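When I catch up with Tarık Keskin he has just spent the whole of May putting two gripper controllers through the same jobs, over and over, and he is still happy to talk about it for as long as I have tea left in my cup. He does the testing side at Polura, and the two contenders go by the names Gotudel and Thakur. Both drive the same black grippers on the same pair of white arms, all of it in simulation.

"People ask me which one is faster, and I always have to disappoint them," he says. "I ran 600 trials on each, and speed was the least interesting column in the sheet. What I wanted to know was how they behave when the target is small and there's something in the way."

So he built himself a room with plenty in the way. There is a big gray block to reach around, a console covered in little dark buttons, three red buttons in a row at the back, and a bright little cube sitting up on top of the block. A grid of numbered labels with gray cubes gets its own close view, and he is especially fond of that one.

"The labels were my idea, and I was teased for it," he laughs. "But when a trial goes wrong I can write down 43 or 52 and anybody on the team knows where to look. Before that we had notes saying things like 'the one near the middle' – hopeless!" 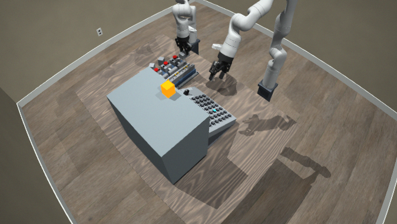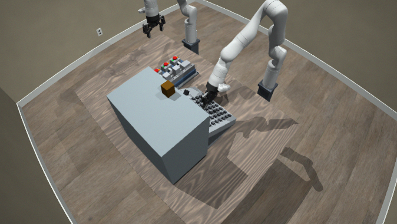
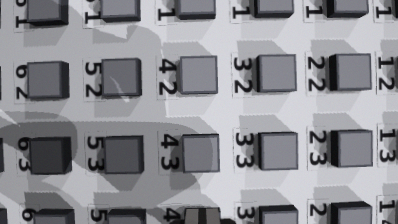
Stills from the simulated workspace, Polura.

What the trials showed

Gotudel was the steadier of the two over the console, Tarık tells me, and he puts that down to the way it slows the wrist before the fingers get low. Thakur wanted to come in quickly and correct itself late, and on closely spaced buttons that cost it. He logged 178 wrong presses for Thakur and 40 for Gotudel.

"Now, that sounds like the end of the story, and my manager would have liked it to be," he says. "But give them the cubes and Thakur is lovely. It opens the fingers just wide enough and it doesn't fuss. I'd sit there watching it and forget to write anything down."

The shadows took up a good deal of his time as well. He tried the camera views with soft light first, then went back to strong light with dark shadows lying right across the labels, and he kept it that way for the final runs. "A real bench has a window somewhere near it," he says. "I'd like my numbers to survive a sunny afternoon."

Next he moves over to Stolska, the team's physical test bench, where he has 6 weeks booked and only one pair of arms to share. He plans to start with Gotudel on the buttons and bring Thakur in for the cubes – and if he can talk the others into it, he'd like to print the labels again too.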